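Unit 4 - Good Practice for Hand-Held Gripper Recording

Course notes, Hanow Robotics Lab Series

We use cookies to remember your settings and to measure visits to this site. By continuing you accept our cookie policy. Accept all | Manage choices

4.1 Scope

These notes give the rules for recording manipulation tasks with hand-held grippers at a table. They apply to single-hand and two-hand work. They do not cover teleoperated arms, which are treated in Unit 6. Where the Wurow station manual and these notes differ, follow these notes and report the difference on the session form.

"Must" marks a rule. "Should" marks a practice that may be set aside if the operator writes down why.

4.2 Table state before an episode

The work area between the fingers must be clear at the start of the opening check. Tools, paper and tape are moved off the table, not pushed to the edge of it. The operator opens the gripper fully over bare tabletop and holds it still until the view from the gripper camera has been checked. Both fingertips must be in view, with the gap between them unobstructed.

Glare on the tabletop is acceptable if the surface grain can still be seen in part of the view. Soft shadows beside the fingers are normal under broad overhead light. A hard-edged shadow crossing the gap should be corrected at the lamp before recording.

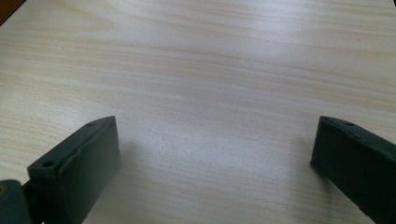 4.3 Fingers and fasteners

Inspect both fingers before each session and again after 42 episodes. A finger that shifts when pressed sideways must be taken out of use. Do not mix finger sets from different stations, even when the hole pattern matches. Hellwig pads and Allden pads differ in stiffness and are logged under separate codes.

4.4 Layout of the task object

For organizer tasks, the lid is opened fully and laid back on the far side. The box is placed where both grippers can reach every compartment without the operator leaning. Contents are set according to the task card. Similar packages may share a row, but the card must state which one is the target - "the white box" is not a valid target if there are two.

Both hands begin outside the box, one on each side, at a similar height. Cables hang toward the operator and must not cross the box. Cables on the floor should be kept clear of the operator's feet.
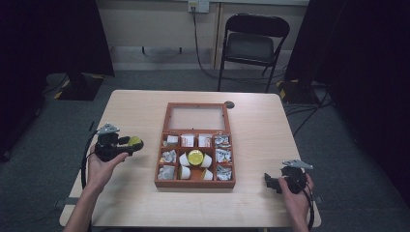
4.5 During the episode

a) Hold the start pose for 2 seconds.
b) Move at a steady pace. Do not rehearse a grasp in the air.
c) Release an item only when it is supported.
d) If an item drops outside the box, stop and mark the episode as failed. Do not repair it by hand.

4.6 Records

Each session form lists the station, finger code, task card number and episode count. The standard block is 21 episodes, followed by a break. Failed episodes are kept and labeled. In the Wurow pilot, 78 episodes had to be set aside for missing finger codes, and the field has been mandatory from that point on.

Reading for next unit: station manual, chapters on calibration and clock sync. Bring a blank session form.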